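Service d'assistance Nusterus – Suivi des demandes
Ticket n° 959
Objet : échecs répétés de la sauvegarde nocturne, site de Turnach
Catégorie : stockage et archivage
Priorité : normale
État : résolu, sous observation

Description de la demande
Le service des archives de Turnach signale que la sauvegarde nocturne s'interrompt depuis dimanche avec le message « délai d'attente dépassé ». Les documents numérisés en journée restent accessibles sur le partage, mais ne sont plus recopiés vers le dépôt distant d'Urnotwood. Le demandeur précise qu'aucun changement de matériel n'a été effectué de son côté.

Premier diagnostic
Le journal du logiciel Chung Sauvegarde fait apparaître 336 fichiers en attente. L'interruption survient systématiquement à 2 h, heure à laquelle le dépôt distant lance sa propre vérification d'intégrité. Les droits du compte de service ont été contrôlés et sont conformes. L'espace disponible sur le dépôt est suffisant.

Une relance manuelle a été effectuée à 11 h. Elle s'est interrompue après 38 minutes, hors de toute vérification d'intégrité. L'hypothèse d'un simple conflit d'horaire ne suffit donc pas à expliquer l'incident.

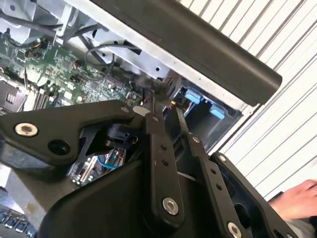
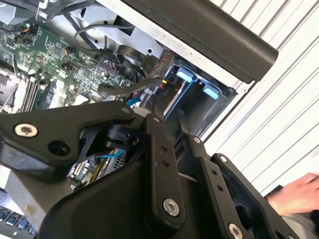

La tâche de sauvegarde a été recréée à partir du modèle en vigueur, l'ancienne définition conservant un chemin réseau abandonné lors de la migration de juin. Le logiciel tentait de joindre ce chemin jusqu'à expiration du délai, puis abandonnait l'ensemble du lot. Il est rappelé aux correspondants locaux que ce type de panne relève exclusivement de la configuration : un ordinateur de bureau au boîtier ouvert n'a pas à figurer parmi les étapes de diagnostic tant que les journaux n'ont pas été transmis au service.

Actions réalisées
Suppression de l'ancienne tâche et purge de la file d'attente.
Création de la nouvelle tâche, avec départ reporté à 4 h.
Copie intégrale des 336 fichiers vers Urnotwood, terminée sans erreur.
Restauration d'essai de deux dossiers, contenu conforme.

Réponse au demandeur
Nous vous confirmons le rétablissement de la sauvegarde. Aucun document n'a été perdu. Nous vous prions de ne pas modifier l'horaire de la tâche sans accord préalable du service et de nous signaler toute nouvelle alerte en rappelant le numéro du présent ticket.

Suite prévue
Les autres tâches créées avant la migration feront l'objet d'un contrôle. Le ticket sera clos après sept sauvegardes consécutives sans erreur.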